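Ticket: Karkberg weather station, outdoor sensor drops off when it's cold and windy
Status: Solved (I think!)
Opened by: Tatiana Kolář
July 17, 2020

Hi all, me again. I teach middle school science, and the weather station on the hill behind our building is my pride and joy, so please forgive the length of this.

The problem: the little display in my classroom shows dashes for the outdoor temperature, usually first thing in the morning. By lunch it's back, acting as if nothing happened. It started in November, the week we got our first real snow, and my kids were furious because they had a whole chart going and now there was a hole in it. Then school closed in the spring and I let it slide. Now I'm trying to get everything working before the new class comes in.

What I've tried so far:

New batteries in the outdoor unit. Twice. First the cheap ones, then the Xiong lithium ones that somebody on here suggested. No change with the cheap ones, a little better with the lithium.

Moved the display to the windowsill. Helped for a day, then the dashes came back.

Re-paired the sensor by holding the button down until the light blinks. It pairs right away, every time, which is maddening, because then I feel silly for even opening a ticket.

The sensor is 600 feet from my room, up on a post next to the Silarano trailhead sign. The box says that's fine. The box was not written by anyone who has seen our hill.

Reply from Votau Support:
Thanks, Tatiana. Can you tell us what's between the sensor and the display? Trees, metal roofing, brick walls? Also, please check the firmware number on the back of the display and let us know if it starts with a 2.

Reply from Tatiana:
It does start with a 2! And between us and the sensor there's the gym (brick), a row of maples, and a big metal storage shed that went in last fall. I typed that sentence and then just sat there looking at it. Last fall. When the trouble started. Oh dear.

Reply from Votau Support:
That shed may well be your answer. Before you move the post, try raising the sensor or moving the display to a room on the other side of the gym. The morning dropouts could be a weak signal plus cold batteries, and either one alone might not be enough to cause it.
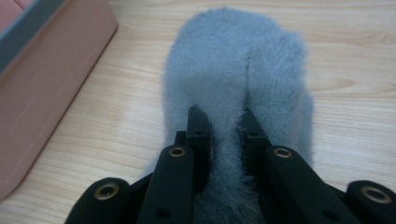 Reply from Tatiana:
Okay, so I did both – the display is in the library now, and my brother-in-law put a longer pole on the post. It's been two weeks without a single dash, knock on wood. Of course it's July and nobody's batteries are cold, so I won't really believe it until we get a hard frost. I love a good snow day as much as any teacher, but I'd like to know how cold it was when I wake up to one.

One more question while I have you. Is there a way to get the missing mornings back, or are they gone for good? The kids will ask me, and I'd rather tell them the truth than hem and haw.

Reply from Votau Support:
Those are gone, I'm afraid. The outdoor unit doesn't store readings, it only sends them. We'll leave the ticket open until you've had your frost, so just reply here if the dashes come back.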